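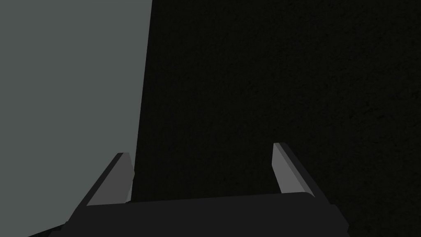 Overnight Oats for the Bellbridge Snack Bar – Project Report

Our group had to come up with one cold breakfast the Bellbridge snack bar could sell before first class. We picked overnight oats. Cheap, no stove, and you can make them the night before.

What we made

Three versions. Plain with cinnamon, peanut butter and banana, apple with raisins. Base was the same every time – 100 grams of oats, 165 ml milk, spoon of yogurt, pinch of salt. Stirred, lid on, fridge till 7 am.

First batch way too thick. Added more milk at serving, fixed it mostly. Oats came from Flernis, the big store brand bag. We tried the Smadi ones too but they are cut finer and went to paste.

Tasting

9 tasters, all from our year. Peanut butter won easily. Apple second, although two people picked the raisins out. Plain got called "wet cereal" and we dropped it. Banana turns brown overnight so slice it in the morning, we learned that one late.

Cost

Peanut butter was the most expensive jar, apple the cheapest of the two we kept. We didnt count the jars themselves because we brought them from home. Should of done that properly.

Could it sell?

Zendthorpe campus has around 3,000 students and the snack bar only gets a small part of them in the morning. We'd start with one tray a day and see. Fridge space is the main problem – bottom shelf is all soda.

What we'd change

Try it with oat milk for people who skip dairy. Bigger tasting group, not just freinds. Label for nuts on every lid, in large letters. Also a smaller size, half the tasters left some.

12 shares | 3 comments

Comments

Made the peanut butter one, added honey. Really good

what size jar did you use?

Frozen berries work great in these, put them in at night and they thaw by breakfast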